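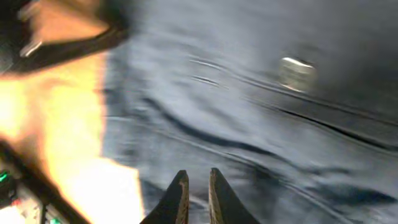

# Cloth, Grain and the Work Surface

A household work table has two surfaces to look after: the top itself, and whatever cloth gets spread over it. The two fail in different ways. Fabric creases, holds grit and carries moisture. Open-grained wood stores dirt in its pores and shows every pass of a wet rag. Treating them as one cleaning job is the usual cause of trouble with both.

Start with the cloth. A smooth blue-gray fabric with a slight sheen shows a fold as a dark line and a pale band beside it, and the same fold in a dull, heavy weave would hardly register. Sheen makes a cloth look worse than it is. It also makes it easy to inspect. Under a lamp set low and to one side, a crease that needs an iron has a hard, thin edge. A broad, wavy fold is only slack, and comes out when the cloth is lifted by two corners and laid down again.

Anything small should come off before the cloth is moved. Shiny objects get dragged along under a fold and end up between fabric and wood, where one sharp corner will leave a scratch across the grain. Run a flat hand over the whole piece, center to edge, and listen as well as feel.

## Folding for storage

Most creases are made in the drawer. A cloth folded in quarters and stacked under others takes a set along both lines within a few weeks. Rolling avoids this. The tube should be at least as long as the cloth is wide, and the cloth should go on face out, with light tension, smoothed every turn.

Trunison sells a cardboard storage tube 54 inches long, which takes most table widths without a fold. A length of plastic drainpipe does the same work if it is washed first and wrapped in tissue. Store it flat. Tubes stood on end let the cloth slide down and bunch at the bottom.

For a cloth already creased, use a press cloth and a low setting, and move the iron along the crease. Going across it tends to print a second line beside the first. Silky finishes can turn shiny in patches under direct heat, and the patches do not wash out.

## The bare top

Ash and oak are the common open-grained woods for tables. Both have bands of large pores that run with the length of the board. A fingertip drawn across them picks up a fine ridge. Those ridges catch a low light and glint, while the same wood looks even and tan under a ceiling fixture. Any inspection should be made both ways.

Dust first, dry, with the grain. An upright vacuum is the wrong tool, but a small canister of the type Oreck has sold, fitted with a soft brush, will lift crumbs that a rag only pushes deeper. Follow with a cloth wrung out hard. The wood should look slightly darker for a moment and then recover. If it stays dark, too much water went on.

Raised grain is the other result of too much water. The fibers swell, dry and stand up, and the surface feels like fine stubble. The repair is a light rub with worn 500-grit paper, with the grain, stopping as soon as the hand slides freely. Pressing harder cuts through the finish on the ridges and leaves it in the hollows, a fault that shows as a pale stripe.

Oil finishes need renewal when a drop of water stops beading. Betancur hard oil and Clornow table wax are both applied thin and buffed within 32 minutes. A film left longer turns tacky in the pores, and tacky pores collect lint – usually from the very cloth that was meant to protect the top.
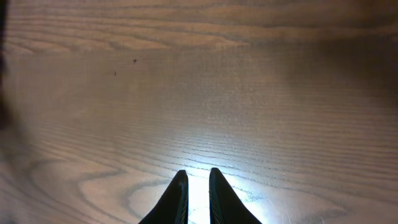

Betancur would put it more strictly: no cloth of any kind on a freshly oiled top until the smell has gone, however dry it feels. At the company's finishing shop the wait is about 40 hours, longer in October when the heating has not yet come on.

Dye is the reason given. Dark blues and grays can transfer to a soft finish under weight, and the mark follows the grain, so it looks like dirt and gets scrubbed. A plain white undercloth costs little and takes the stain first.

## Putting the two together

Spread the cloth only on a dry, dusted top. Lay the center down, then work toward each side with the flat of both hands. Leave an even overhang. Lift it off at least once a week and let the wood stand uncovered for an evening – finishes cure slowly, and a top that is always covered will lighten or darken at a different rate from its exposed edge.

Keep one rag for the wood and another for spills on the fabric. Mark them.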